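Buy the boring gripper first

I have an opinion about robot grippers, and it has cost me friends (well, lunch companions). Most teams that are shopping for a fancy hand should stop shopping, put the plainest parallel jaw they can find on the end of the arm, and spend the difference on time at the bench. There, I've said it. You can all write in.

I came to this view the slow way. When we set up our two-armed bench I wanted everything. I had a folder of brochures as thick as a sandwich, and my favourite was the Gastance, a lovely three-fingered thing with more joints than I've got patience. The other contender was the Skirkeo, two black fingers that open and close. That's the entire feature list. I argued for the Gastance in every meeting from February on, and I'm now going to spend a whole essay arguing against myself, which my colleagues will enjoy no end.

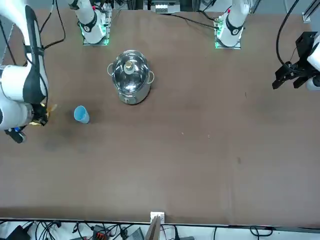 Bimanual Manipulation Group, Podirholm Robotics Lab

So what do you test a gripper on? People love a proper test set, all machined cylinders and foam blocks with the sizes written on them. We've got one of those and it lives in a drawer. What I like better is kitchen stuff. A pot with a shiny lid, a plastic cup, something yellow and awkward to pick up. A cylinder from the drawer tells you whether the fingers close. A pot tells you whether you've thought about it, because it has loop handles sticking out at either side, a knob on the lid that's small and round, and a body so polished that whatever your camera reports about it should be taken with a cup of tea and a lie down.

The cup is sneakier than it looks, too. It's tapered, so a pair of flat fingers that closes with any enthusiasm wants to ride up or down the wall. It's light plastic, so if one finger arrives a hair before the other the whole cup goes for a walk. I used to blame the fingers for that. Then we borrowed the three-fingered hand for a fortnight and it did exactly the same thing, only with an extra finger to do it with, and I had to sit down and admit the trouble was in our approach. We were coming in off-centre because the camera calibration had drifted. No hand on earth fixes that!

This is really the heart of my complaint. A clever hand hides the faults of everything upstream of it. It wraps around the object and forgives you, and you go home happy, and your calibration is still rubbish. A parallel jaw forgives very little. If your wrist is tilted or your height is wrong, you'll find out before morning tea. I've learned more about our controllers from two fingers missing a cup than I ever did from a hand that sort of scooped it up anyway.

Now, speaking of controllers. We ran the Grajales box for a good while against the stock one, on the same arms with the same jaws, and I'd have told you beforehand there'd be nothing in it. There was plenty in it. The stock controller was smooth as you like out in open space and then got twitchy as soon as the fingers touched anything. The Grajales was a bit of a plodder on the way over, but it settled on contact and stayed settled. We did around 600 picks before I was willing to say so out loud, and I only trusted the result because the gripper was so simple that there wasn't anywhere else for the difference to hide.
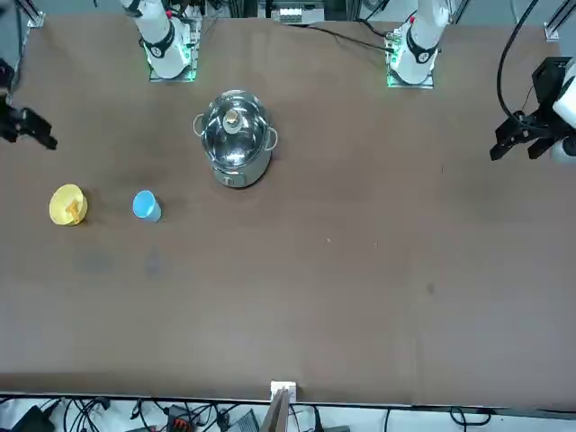 Both arms at the bench, with the pot under its glass lid, the light blue cup and the yellow piece.

Let me be fair to the other side for a paragraph, as I was on it for so long. There are jobs a two-fingered jaw can't do, or can only do by looking ridiculous. Turning something over inside the hand is one. Holding a tool and pulling its trigger is another. If that's your project, go and buy the expensive hand with my blessing, and budget for spare tendons while you're at it. I also take the point that people don't get funded for opening and closing a pair of fingers. I've sat through those reviews. It's a fair bit harder to get a room excited about a black jaw than about something that can wave at them.

But have a look at what most of us actually want done. Pick the thing up, put it down somewhere else, take a lid off, hold one object still and work on it with the other arm. And that last bit is where the second arm earns its keep! Nearly every time I've heard somebody say they need more fingers, what they've needed is another arm. One jaw on a handle and another on the knob gets you a long way with a pot. You can brace, you can pass things across, you can steady a cup while the other side does its business. Two plain grippers on two arms beat one brilliant gripper on one arm, in my book, and the maintenance is dull in the best possible way.

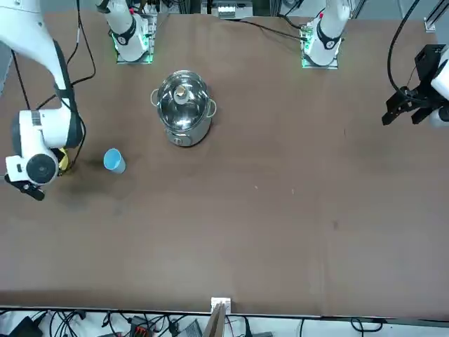 And maintenance is where I get properly worked up, so bear with me. When a fingertip pad wears out on the Skirkeo, I undo a couple of screws and put a new one on. I've done it while on the phone. The borrowed hand came with a manual that had 11 pages on replacing a fingertip, and a warning about the order of the steps. We lost most of a day to it, and I'm a patient person with a good set of hex keys. Add in the cable, which was fat and stiff and had opinions about which way the wrist should turn, and I was beginning to see why the previous borrowers had been so cheerful about lending it.

Cables deserve an essay of their own, by the way. A gripper's spec sheet will give you grip force and stroke and weight, and then leave out the bit where a thick black lead has to get down the arm to it with enough slack for the wrist to turn. Leave too little and it tugs. Leave too much and it swings about and ends up in front of your camera. I'd happily trade a few newtons of grip for a thinner, floppier cable, and if any manufacturer is reading, my address is on the lab's contact page.

If you're setting up a bench this year, my suggestion is to run the plain jaws for three months before you let yourself open a brochure. Keep a list of every failed grasp and put down what went wrong in ordinary words. Ours was mostly lighting, calibration and me. A handful of entries did come down to the fingers, and we dealt with nearly all of those by sticking softer pads on.

I still have the Gastance brochure, mind you. It's in the drawer with the foam blocks, and I get it out now and then when the coffee machine's being slow.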